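Subject: Re: [amholm-tenants] Small parts storage, open bins or drawers?
From: Farzad Hashemi
Date: May 13, 2026

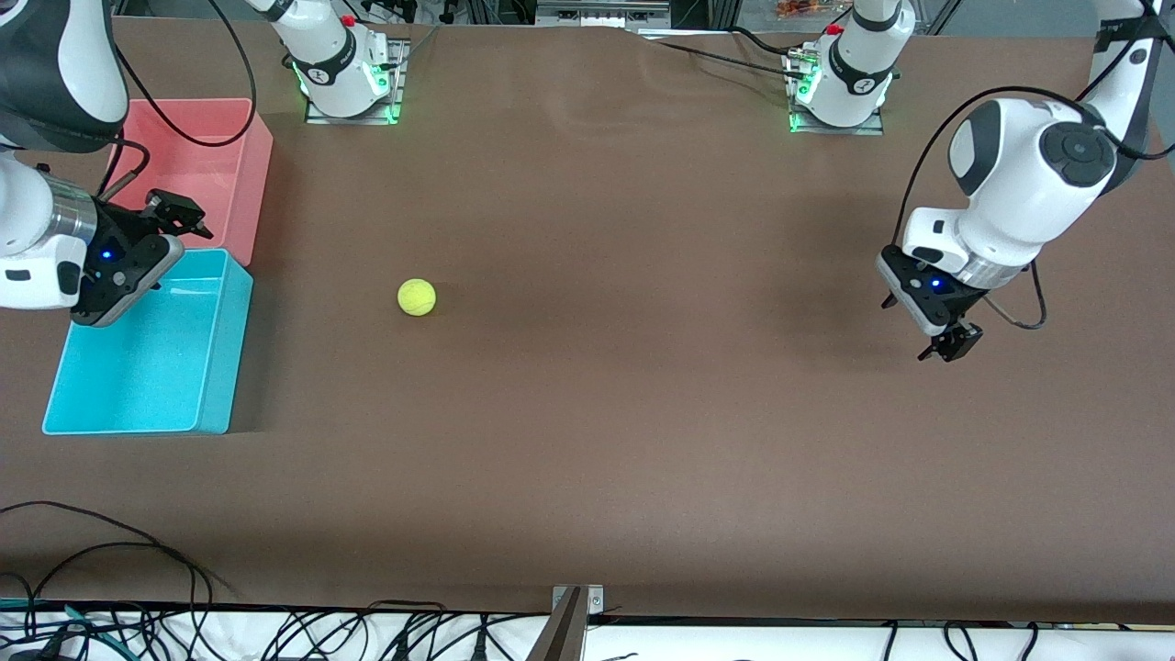

Open bins on the big brown table, pink-red and turquoise.

On the storage question from last week, the original message said:

> We are finally replacing the shelving in the shared workshop and need to
> pick between open bins and the Dovik drawer cabinets. The cabinets are
> $275 each and we would need 2. Does anyone feel strongly either way?
> Also, please say if you still have things on the old shelves, as they
> come down when the new ones arrive.

I would go with open bins. We had drawer cabinets at my last shop, with 30 drawers in each, and people stopped labeling them after the first winter. You ended up pulling out every drawer to find a wood screw. With a bin you look down and see what is in it.

The drawback is dust. Anything near the saw fills up quickly, so I would keep the bins on the far wall and leave one cabinet for the fine stuff – drill bits, router bits, small hinges. That way we buy one cabinet and put the rest of the money into bins.

On colors, I would pick one per type of hardware and stick to it. Ternix sells them in mixed packs, but you can't choose the mix. Shim will sell single colors if you order at least 9. Their lead time was three weeks when I ordered in December.

Sizes matter more than I expected. Get the shallow ones for screws. The deep ones get too heavy to lift down once they are full, and the small parts sink to the bottom.

I still have two boxes of cabinet hardware and a bag of casters on the lowest old shelf, left side. I can move them any evening, just let me know the date. The casters are free to anyone who wants them.

One more thing – could whoever has the long level please put it back on its hooks?

Farzad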